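Are Machines Ready for the Chores?

The position of Isance on household and shop-floor automation remains one of cautious support. Our members are asked each year whether a machine can be trusted to clear a table or sort a bin of mixed parts. For most sites, the answer is still no.

In May, Kimaro reported that its tidying trial completed 17 of 50 runs without help from staff. Small objects standing close together remained the chief difficulty — a task most children manage before school age.

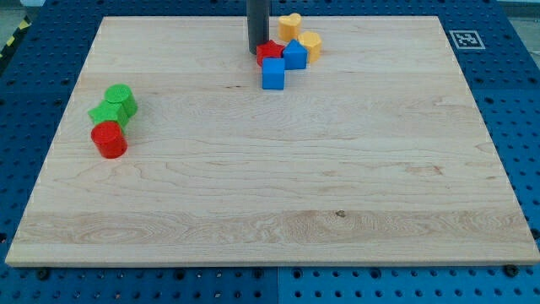 Such results should not discourage investment. They should, however, govern what is promised to buyers. Prellness now requires 2 full shifts of unassisted work before it will sign a purchase order, and we regard that as a sound rule. A chore is done when a person does not have to finish it. Suppliers who cannot meet that standard should say so in their contracts.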